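Zovgate Community Help
Search the community Search Advanced

Shared room rules when several people record with hand-held grippers at once

Posted by Wing-yan Kong
6 replies · 21 shares

Hello everybody. I was asked in March to write the safety and good practice rules for our recording room, and I would like to hear from people who already have such rules and live with them.

Our situation is the following. We have one long room. In it, several operators wear a headset and a backpack and they hold a gripper tool in the hand, and they record short household tasks which are later used for teaching a robot arm. There is no robot arm in the room itself. For this reason my manager first said that we do not need any rules, only a sign on the door. I do not agree with him. The operators have a cable between the hand and the back, they look at their own task and not at their neighbour, and the floor has also cables of its own.
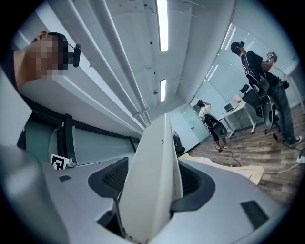 I started from the rules which our sister company Remoreo uses for its robot cells, but most of them are written for a fence, a light curtain and an emergency stop button. They say very little about a person who walks freely with equipment on the back. I have kept the part about training and the part about reporting, and the rest I had to delete.

What I have now in my draft:

– Each operator has a working area marked with tape, and does not leave it while the recording is on.
– A person who is putting on or adjusting a headset does this outside the working areas.
– No power strip on the floor in a place where people walk.
– Office chairs are pushed to the wall before the first recording.
– A recording is at most 28 minutes, then the backpack comes off.

My doubts are three. First, is 28 minutes a sensible limit? I took it from the battery and not from any health advice, so I am not proud of it. Second, who should have the right to stop everybody? Third, the printed square markers which we use for calibration are moved all the time by people who only want to put down a cup or a laptop, and I do not know if this belongs in the safety rules or in a different document.

If you can share the wording of your own rules, I would be very grateful. My English is all right for reading but I am slow in writing this type of text.

Comments (2) · Share

Yi-chun Lam

We had the same discussion two years ago at Farkeo, with 6 operators in one room, so I can tell you what stayed in our rules and what disappeared.

What stayed is the distance. We do not write it in metres. We write: "With the arm and the tool fully stretched, you must not be able to touch the neighbour who does the same." Everybody can check this in a few seconds without a measuring tape, and it also works for tall people. The tape on the floor we have too, but it becomes dirty and loose and somebody must renew it, so please name that person in your rules.

About the cables I would make two groups, because they need different rules. Cables on the body (from the headset, from the tool to the backpack) should be short enough that they do not hang in a loop below the elbow. We use simple cloth straps for it. Cables on the floor should go along the wall, and if one must cross a walking way it gets a cover. A bare cable on a smooth floor moves when a chair or a foot pulls it, and in the afternoon it is not any more where you left it in the morning. We check at 9.00 and again after lunch.

Also look at what is lying on the floor and belongs to the tasks. Boards, boxes, trays. An operator with a headset does not see well what is directly before the feet. Our rule is that every object has a place on a shelf or a table, and on the floor only if the task is happening on the floor.

For the right to stop: everybody. One word, the same for all, and we practise it. We use "hold". At "hold" you stop walking, you lower the tool to the side of the body, and you wait until the person who called it says "go on". Nobody must explain before calling it. In the beginning some operators were shy to use it because a stopped recording is a lost recording, so we wrote in the rules that a stopped recording is paid the same.

For the time limit, I think yours is too long for a new person. We give new operators shorter periods in their first days and then we ask them how the neck is. It is the neck and the wrist, more than the back. I am not a doctor, so please ask your occupational health service for a number which you can defend.

And the person who watches the room should not wear the equipment. We tried it with one of the operators as a supervisor and it did not function, he was busy with his own task like the others.

Comments (4) · Share

Chun-hung Tsao

just put tape and a power strip on the ceiling, problem finished. we did it in one day. also wheels off from the chairs

Comments (1) · Share

Usa Tanasarn

I would like to answer mainly the third doubt, the markers, as I think it was a little forgotten.

In my opinion they should be in a separate document. A safety rule should be short enough that people remember it. If you mix in it the things which only damage the data, then people begin to think that all the rules are about data, and they respect them less when they are in a hurry. We had in our old version 21 rules on one page. I asked the operators at lunch which ones they know, and it was a sad lunch.

So now we have two sheets. The first is for people: distance, cables, stopping, breaks, who to call. The second is for the recording: markers, lighting, naming of files, when to repeat. The second sheet says that a marker is fixed with tape on all sides, that it has a number written on the back, and that a person who moves it must tell the room lead before the next recording. We also gave people a table for cups and laptops which is outside of the marked areas. This helped more than the rule did.

Two more points for your first sheet, if they are useful:

Visitors. They come in to look, and they stand exactly in the way. Ours wait at the door until the present recordings are finished.

Consent. If your operators can be seen in the recordings of other operators – and in one shared room this is difficult to avoid – they should know it in advance and sign for it, also who may see the video and for how long it is kept. Yao-tsung Poon, who wrote our form, made it one page with large letters, and I think this is the correct length. Faces are blurred before the material goes out of our building, and the form says this also.

About the Remoreo rules: keep the reporting part as you did, but change the word "accident" to "accident or almost". Most of what we receive is the almost, for example a foot caught in a cable where the person did not fall.

Comments (3) · Share

Wing-yan Kong

Thank you all very much. I will take the arm's length wording and the stop word, and I will divide my draft in two sheets. The time limit goes to our health adviser next week, and until she answers I have lowered it to 21 minutes. I did not think about the consent at all, so I will write to Usa separately about the form.

The ceiling sockets I have asked for, but the landlord must agree.

Comments (0) · Share

299 people found this page helpful

Contact · Terms of use · © Zovgate Community · Back to top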